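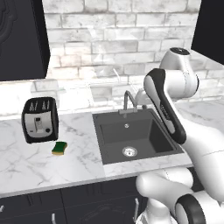
Roboterarm in Weiß über der Marmorplatte, dahinter die Ziegelwand (Rendering)

Presse > Spiele > Abenteuerkarten

Wir verwenden Cookies, damit diese Seite funktioniert. Mit dem Weiterlesen bist du einverstanden. Einstellungen ändern

Pressemitteilung

Burkon geht auf: Unsere neue Abenteuerkarte für Minecraft kommt im Dezember

Ich darf es endlich verraten, und ich freue mich riesig! Im Dezember veröffentlichen wir von Zumetti unsere zweite große Abenteuerkarte. Sie heißt Burkon, ist kostenlos und spielt in einer Hafenstadt, die jede Nacht ein Stück tiefer im Meer versinkt. Wer unsere erste Karte Scanlon kennt, wird einige Gassen wiedererkennen (die Bäckerei mit dem schiefen Dach hat überlebt, danke für die vielen Nachrichten dazu).

Ich bin Iman Abdel Hamid und leite bei Zumetti das Leveldesign. Burkon ist mein Herzensprojekt, also verzeiht mir bitte, wenn das hier etwas länger wird als eine normale Pressemitteilung. Angefangen hat alles mit einem einzigen Leuchtturm, den ich abends nach der Arbeit gebaut habe. Inzwischen hat die Karte 110 Rätsel, eine Kanalisation, in der ich mich selbst noch verlaufe, und ein Opernhaus, für das Seo-ah Bang sämtliche Sitzreihen von Hand gesetzt hat.

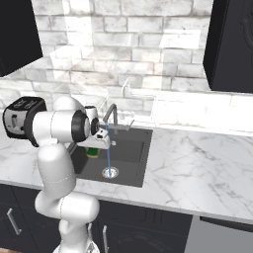

Gespielt wird allein oder zu viert. Zu viert ist es lauter und deutlich chaotischer, weil jede Figur nur einen Teil der Stadtpläne lesen kann und ihr euch gegenseitig durch die überfluteten Viertel lotsen müsst. Allein bekommt ihr alle Pläne, dafür steigt das Wasser schneller. Die Dialoge hat Conall Breathnach geschrieben, auf Deutsch und Englisch, und von Siobhán Ní Bhriain stammt die Musik — der Glockenturm spielt zu jeder vollen Stunde ein anderes Stück, und ich erkenne sie mittlerweile im Schlaf!

Im geschlossenen Test haben über 300 Leute mitgemacht und 266 Fehler gemeldet. Der schönste war ein Fischhändler, der nach dem dritten Kapitel nur noch rückwärts lief. Den haben wir repariert, obwohl das halbe Team dagegen war. Für einen Durchgang solltet ihr mehrere Abende einplanen, gespeichert wird an jeder Laterne.

Zum Start laden wir außerdem 40 Gruppen auf unseren eigenen Server Prudomen ein. Dort läuft Burkon mit einem Zusatzkapitel unter dem Hafenbecken, das später für alle nachgereicht wird. Bewerben könnt ihr euch über das Formular auf unserer Seite, ein kurzer Satz zu eurer Gruppe genügt. Bauerfahrung braucht ihr keine.

Redaktionen und Streamer bekommen vorab einen Zugang. Meldet euch dafür bitte bei Lovely Dimaculangan in unserer Pressestelle, sie schickt euch auch Logos und Hörproben.
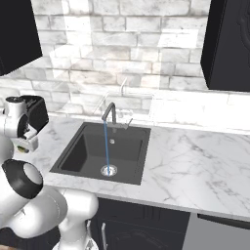 Schwarzes Spülbecken in weißer Marmorplatte, links der Roboterarm (Rendering)

Ähnliche Meldungen
Scanlon: Update behebt Probleme mit der Zugbrücke
Siobhán Ní Bhriain über Musik aus Notenblöcken
Prudomen bekommt neue Regeln für Gastwelten
Werkstattbericht: Wie wir Wasser steigen lassen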